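小物の仮置き机を使い続けて気づいたこと
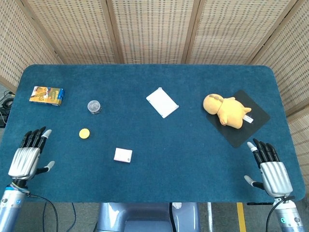
青いフェルトの机と、編み目の衝立。

2月に入ってから、家の中の小物を片づけています。大きな家具や服はわりと早く決められるのに、手のひらに載るようなものになると急に手が止まります。引き出しの奥、上着のポケット、鞄の底、玄関の皿の中。場所を取らないので困ってはいないのですが、困っていないせいでいつまでも残ります。

うちではそういうものをいったん仮置き机に出すことにしています。フェルトを張った机で、後ろと横を衝立で囲ってあります。前にこの机のことを少し書いたとき、どういう使い方をしているのかというメールをいただいたので、机と衝立の手入れも含めてまとめておきます。長いです。

机のこと

もとは普通の机でした。天板の角が丸く、部屋の隅に置いても体をぶつけにくいので、引っ越しのときも手放さずに持ってきました。ただ表面に傷が増えて、食事をするにも書き物をするにも気になるようになり、しばらくは洗濯物の一時置き場になっていました。

布を張ろうと思ったのは、硬い天板の上で小物を扱うと音がうるさかったからです。ねじや硬貨を出すたびにカラカラ鳴って、丸いものは端まで転がって落ちます。探すのに床へ這いつくばるのが嫌になりました。

生地はZullamardという布の店で買いました。駅の反対側にある、反物が天井近くまで立てかけてある店です。切り売りで3000円でした。ふつうの手芸用フェルトよりもずっと目が詰まっていて、カーペットに近い手触りです。店には灰色も焦げ茶もあって、部屋に合わせるなら焦げ茶だったと思います。けれど机に小物を広げる用途だと、茶色いものや黒いものが沈んでしまって見えません。生地の端を借りて、財布に入っていたものをいくつか載せてみて、いちばん見つけやすかったのが緑がかった濃い青でした。黄色や白のものはよく目立ちます。黒もわりと見えます。濃い青のものだけは見えにくいので、紺色のボタンなどは今でもときどき見失います。

張り方は自己流です。天板を固く絞った布で拭いて、乾いてから両面テープを縁に沿って貼り、生地を少しずつ引っぱりながら載せていきました。最初は木工用の接着剤で全面を貼るつもりだったのですが、張り替えるときに剥がせなくなると店の人に言われてやめました。これは聞いておいてよかったです。

難しかったのは角です。丸い角に沿わせると、どうしても生地が余ります。裏側に切り込みを入れて、余ったところを重ならないように切り落とし、少しずつ寄せていきました。最初の角は切りすぎて、しゃがんで下からのぞくと天板が見えます。直していません。後から張った角のほうがきれいなので、うまくいかない角を壁側に持ってくるつもりだったのに、置いてから向きが逆だったことに気づきました。重いのでそのままです。

張ってから2年使っていますが、真ん中が浮いてくることはありません。よく手を置くところだけ毛が寝て、光の加減で少し色が違って見えます。

フェルトの手入れ

机に布を張ると汚れないかと聞かれます。汚れます。飲み物は置かないことにしているので染みはありませんが、埃と糸くずはつきます。

ふだんは洋服ブラシで端へ向かって掃いて、縁のところで掃除機に吸わせています。粘着式のローラーも使ってみましたが、うちの生地は毛が引き出されて表面が荒れてきたのでやめました。生地によると思います。

消しゴムのかすは厄介です。この机で書き物をしないと決めたのは、ほとんどこれのせいです。掃いても毛の間に入り込んで、掃除機で吸っても残ります。メモを取りたいときは膝の上で書いています。

夏の前に一度、よく晴れた日に窓を開けて、ぬるま湯で絞った布で全体を叩くように拭きます。こすると毛羽立つので叩くだけです。拭いたあとは夕方まで何も置きません。縁のテープが湿ると剥がれてくるので、端のほうは軽く済ませます。

衝立のこと

衝立は、薄いベージュの編み目が並んだもので、細い木の枠でつながっています。Gretonという家具の会社のものだと譲ってくれた人から聞きましたが、型番もわからず、どこにもラベルがついていないので確かめられません。

譲ってくれたのは、前に住んでいた建物で隣だったIsauro Venturaさんです。国へ帰るというので荷物を減らしていて、欲しいものがあれば持っていってくれと廊下にいろいろ並べていました。私は鍋を見に行ったのですが、鍋はもうなく、衝立が壁に立てかけてありました。広げてみたら思っていたより長く、エレベーターでは運べても自分の部屋のどこに置くのか、その場では何も考えていませんでした。

しばらくは玄関の目隠しにしていました。それだと靴を脱ぐたびに肘が当たって倒しそうになります。次に窓際に置いてみたら、昼間に部屋が暗くなりました。今のように机を囲う形に落ち着いたのは、置く場所がほかになくなったからです。

囲ってみると具合がよかったです。まず、後ろに物が落ちません。前は机と壁の隙間にいろいろ落ちて、年末に動かすと埃まみれの何かが出てきました。今は衝立で止まります。それから、机の上が多少散らかっていても、部屋の入り口からはあまり目に入りません。片づけの途中で人が来ても、慌てて引き出しに戻さずに済みます。慌てて戻したものは必ずどこへ行ったかわからなくなるので、これは助かっています。

囲いといっても、編み目に小さな隙間があるので、風は通るし光も少し入ります。板で囲んだ机を友人の家で見たことがありますが、座ると壁に向かっているようで、私には向かないと思いました。

困るのは埃です。編み目に埃がたまります。上から掃いても取れず、濡れた布で拭くと隙間に埃が固まってしまいます。いろいろ試して、乾いた絵筆が一番ましでした。文具店で売っている平筆の、毛の硬いものです。Tumellという店で買いました。上の列から順に、編み目に沿って横に動かし、下に落ちた埃を最後に吸います。面倒なので何回かに分けてやります。音楽を聴きながらやると、曲が変わるころに一面の半分くらい進んでいます。

枠のつなぎ目は折り曲げるたびに少しずつ緩んできます。ねじを締め直すだけですが、締めすぎると今度は折れ曲がらなくなるので、手で動かして軽く重さを感じるくらいで止めます。角度は机の端に沿って、右側だけ少し長めに手前へ出すようにしています。右側に通路があって、歩くときに袖が机の上のものに引っかかるのを避けたかったのです。

仮置きのやりかた

さて小物です。手順というほどのものはありませんが、毎回だいたい同じようにしています。

まず、片づけたい引き出しか鞄を決めます。部屋全体をやろうとはしません。中身をそっくり出すこともせず、手を入れて最初に触れたものから順に、机に置いていきます。全部出すと机がいっぱいになって、見るのが嫌になって戻してしまうからです。以前それで台所の引き出しを失敗しました。夜の11時過ぎに、出したものを全部また同じ引き出しに流し込んで寝ました。それからは少しずつ出すようにしています。

置くときは間を空けます。箱なら箱、丸いものなら丸いもので、隣とくっつかないように置きます。きちんと並べることはしません。斜めでもかまわないし、向きを揃えようとすると並べること自体に時間を取られます。間が空いていると、それがそこにあることがちゃんと目に入ります。山になっていると、山の上のものしか見ません。

机の上に出したら、その日は決めません。そのまま置いておきます。朝、支度をしながら横を通り、夜もまた横を通ります。何度か見ているうちに、これはもういらない、これは台所に持っていこう、というのが自然にわかってくるものがあります。見ても何も思わないものは、たいてい手放して平気なものです。

期限は3日にしています。前は決めていなかったので、仮置きのまま季節が変わりました。3日たってもまだ机にあるものは、行き先を決めるか、手放すか、もとの場所に戻すかのどれかにします。戻すのも失敗には数えません。一度出して見たものは、どこにあるかを覚えているので、それだけでも前よりいいです。

途中で別の引き出しに手を出さないことも大事です。これは私がよくやってしまいます。ペンの置き場を決めようとして文具の引き出しを開けたら、そこに古い葉書があり、葉書を読んでいるうちに日が暮れました。ペンは今も決まっていません。

手が止まるもの

小物のなかでも、手が止まりやすいものはいつも似ています。

ひとつは小さな箱です。箱は中身がなくなっても形が残るので、まだ役目があるように見えます。何かを入れるのにちょうどいい、と思って取っておくのですが、何かを入れたことはほとんどありません。色のきれいな箱は特にだめです。黄色やオレンジの派手な箱は、引き出しの中にあると明るくて、捨てると引き出しが暗くなるような気がします。白っぽい地味な箱は逆に目立たず、捨てるのを忘れます。箱については、次の3日の間に入れるものが見つからなければ畳む、ということにしました。今のところ、見つかったことがありません。

ふたのついた透明な容器も残りやすいです。中が見えるので便利だと思うのですが、うちの場合は中が見えるせいで、雑多なものが少しずつ入っているのが外からわかってしまい、見るたびに気が散ります。しかも小さいふたは、本体と別れ別れになりやすい。ふたと本体が揃っているものだけ残す、というのは前に決めました。揃っていない本体は、いつかふたが出てくるかもしれないと思って取っておいたのですが、台所と洗面所を全部見ても出てこなかったので、あきらめました。

小さくて丸い、平たいもの。これはもう何なのかわからないことが多いです。引き出しを開けるたびに手前に滑ってきて、つまみ上げて、元に戻す。その繰り返しです。フェルトの上だと滑らないので、ようやくじっと見ることができます。黄色いのがひとつ青い上に載っていると、部屋の反対側からでもよく見えて、思ったより存在感があります。

カードの類もそうです。薄くて、重ねるといくらでも入ります。白いものは裏返っているのか表なのかもわからないことがあります。私は一度、有効な診察券をまとめて処分してしまい、病院の受付で再発行してもらいました。それ以来、カードは必ず机に置いて、裏表を両方見てから決めています。時間はかかりますが、再発行の用紙を書くよりは短いです。

それから、ぬいぐるみです。これは別に書きます。

ぬいぐるみ

ぬいぐるみは小物なのかという問題があります。手に載る大きさなら小物だと思っていますが、ボタンや箱と同じように扱うことができません。

うちでは、ぬいぐるみを机に出すときは黒いマットの上に載せます。理由はたいしたことではなく、フェルトに毛がつくのが嫌だったからです。ぬいぐるみの毛は細くて、掃除機でも残ります。マットなら持ち上げて窓の外ではたけます。マットは机に対してまっすぐに置いたほうが見た目はいいのでしょうが、持ち上げるときに角がつまみやすいので、いつも斜めです。

黄色いぬいぐるみは、引き出しではなく、冬物をしまう袋の底から出てきました。袋に入れた覚えはありません。丸い頭で、手足が短く、しっぽの先がとがっています。寝かせておくと安定するので、寝かせています。立たせようとすると前に倒れます。

ここに出してから、期限が過ぎてもまだ決まっていません。白状すると、ぬいぐるみだけは3日の決まりから外しています。最初は例外を作らないつもりでした。例外を作るとそこから全部崩れると、片づけの本にはたいてい書いてあります。うちでは今のところ崩れていません。ほかのものは期限どおりに動いていて、マットの上だけが動かないだけです。

ぬいぐるみを手放すときの方法についても調べました。地域の回収に出す、状態がよければ欲しい人に譲る、神社やお寺に頼む。洗ってから決めるのがよいという意見もあったので、洗えるものは洗面器で押し洗いをして、タオルに挟んで水気を取り、風の通るところに寝かせて乾かします。吊るすと耳やしっぽが伸びます。中まで乾くのに思ったより時間がかかるので、冬はやらないほうがいいです。それもあって、黄色いのは暖かくなるまで保留です。

人の使い方を聞いた話

この机のことを職場で話したら、Rafia Abbasiさんが自分の家でも似たことをしていると教えてくれました。彼女の家では机ではなく、大きな布を床に広げるそうです。終わったら布の四隅を持ち上げて、残ったものをまとめて運ぶ。子どもが昼寝をしている間だけ広げて、起きたら畳む。期限がはっきりしていて、私のよりずっと早く片づきそうです。

私は床に座ると腰が痛くなるのでまねできませんが、四隅を持ち上げて運ぶところは取り入れたいと思いました。今は机から行き先へ、ひとつずつ手で運んでいます。台所へ行って戻り、洗面所へ行って戻り、そのたびに別の用事を思い出して、戻ってこないことがあります。小さな盆を机の横に置いて、行き先が同じものを載せてから運ぶことにしてみました。始めたばかりなのでまだなんとも言えません。盆の上が新しい仮置き場になりかけている気配はあります。

聞いたときに、机に出しっぱなしだと落ち着かないのではとも言われました。それは衝立のおかげで大丈夫です。囲いのない机だったら、私も落ち着かなかったと思います。

迷っている人へ

同じような机を作りたいという方のために、やってみて思ったことを書いておきます。

新しい机を買う必要はないです。傷のある天板で十分ですし、布を張れば傷は隠れます。深いへこみだけは布の上から手で触るとわかるので、パテで埋めておくとよいです。私は埋めなかったので、左の手前に指の腹で感じるへこみがあります。

生地は広めに買ってください。裏に回すぶんを忘れて天板と同じ寸法で買うと、縁が足りません。余った切れ端は、椅子の脚の裏に貼ると床に傷がつかなくなります。うちは花瓶の下にも敷いています。

衝立は、なければ本棚の側面でも段ボールでもかまわないと思います。後ろに物が落ちなければいいので、高さはなくても役目は果たします。ただ、入り口から見えなくしたいなら座った目の高さくらいは欲しいです。折れるものだと、掃除のときに片側だけ開いて手を入れられます。倒れやすいものは、下に重しを置くか、机の脚に紐で軽く留めておくと安心です。

照明は、上から広く当たるもののほうが向いています。スタンドの灯りを横から当てると、小さなものの影が長く伸びて、かえって見つけにくくなりました。私はスタンドを寝室に移しました。

一番の問題は、机がきれいになると別のものを置きたくなることです。何も出ていない日には、つい郵便物を置きます。郵便物を置くと、その上に鍵を置き、鍵の横に買い物の袋を置きます。そうなると仮置き机ではなくただの物置です。郵便物は玄関で開けて、封筒はその場で捨てることにしました。今月に入ってから破ったのは、急いで帰ってきた夕方の一度だけです。

これから

次は裁縫箱をやるつもりです。ボタンと糸と、何のためかわからない金具が入っています。紺色のボタンが多いので、青いフェルトの上では見えにくいかもしれません。白い布を一枚敷いてから出すか、マットを使うか考えています。マットは今ふさがっているので、たぶん布のほうになります。

角の切りすぎたところは、暖かくなったら直すかもしれません。切れ端はまだ残っています。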